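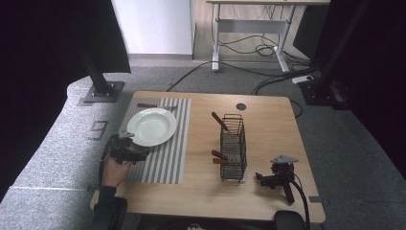 Maltcombe 2 is out, and the trial got longer

Jan 13, 2018

I've been poking at the new Maltcombe release all week, and the thing most of you wrote to me about in December has finally changed. The trial now runs for 90 days! The old one gave you 18, and I never once managed to finish a render test in that time (I have a day job, and a slow machine, and a habit of starting over).

For anyone who missed the earlier posts, Maltcombe is the little terrain plugin from Iven, the same people who make the Midtbø scattering tools. It builds hills and riverbeds inside your 3D package, so you don't have to go back and forth with height maps. I've used it on and off for years and I'm still fond of it, even if the manual reads like it was written on a train.

So what's different? The trial is the full plugin now, with no watermark and no cap on mesh size. You can save your scenes too, and they open fine in the paid version later – I checked with a canyon I'd made on my laptop before I put my real license on the desktop. When the trial runs out the terrain stays in your scene as plain geometry. You just can't edit the sliders anymore.

The license itself has loosened up as well. One purchase covers two computers, and you can move a seat from your account page without sending an email and waiting for somebody to reset it. I moved mine twice in one evening just to see if it would complain. It didn't, although the page took nearly two minutes to catch up the first time and I'd already started muttering.

A small warning if you're on the older version: your presets won't show up until you copy the folder over by hand. The installer doesn't offer to do it. Erosion settings also come across a bit stronger than they used to, so my soft green valleys looked like a quarry until I pulled the slider back down.

The upgrade is free for anyone who bought version one through Iven's own store. If you got yours in the Erness bundle, like I did, you have to paste your old serial into the upgrade form first. Mine came back the same afternoon – check your spam folder, that's where it landed.

I'll post the canyon scene once I've fixed the water.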